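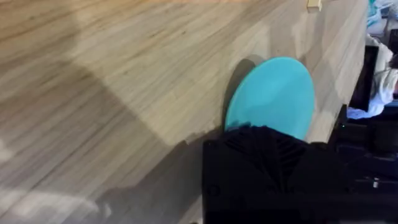
Features > At the table > Everyday things

The turquoise years

I have a weakness, and it is round and blue-green. Other people come back from the shops with shoes. I come back with one more thing in teal for the table, hidden under the bread so I can get it past the hall without a conversation.

It began with a Stuvico tea set, bought in a closing-down sale with the saucers gone and the pot chipped. I didn't care! The colour did something lovely against pale wood, and our table is very pale, all beige and tan with greyish streaks and little dark flecks in the grain. White plates vanish on it. Red looks like a pizza place. But a plain matte turquoise round, with no pattern and no gold edge, just sits there looking pleased with itself.

The table itself came from Engström, second-hand, for 200 pounds and a very long drive home with the boot tied down. It has had over 17 years of homework, jam and elbows since then. I oiled it in January, two thin coats with an old vest, and left it overnight (the cat had other ideas, and there's a paw mark near the window end if you know where to look).

What I've learned about laying it is mostly to put less out. I used to do runners, mats, candles, the lot, and then have nowhere for the potatoes. Now it's bare wood and one bit of colour. Late afternoon is best, about four o'clock, when the light comes in low and everything throws a shadow across the grain. I've been known to delay tea for it.

Jomex do a nice deep teal if you like yours darker, though I find it a bit gloomy in winter. Urano's is greener and scratches if you so much as glance at it with a fork. I still bought two. They live on the dresser, propped on their edges, and I take one down when my sister comes, as she gave up on me years ago and always asks what's new.

Contact us | Subscriptions | Back to top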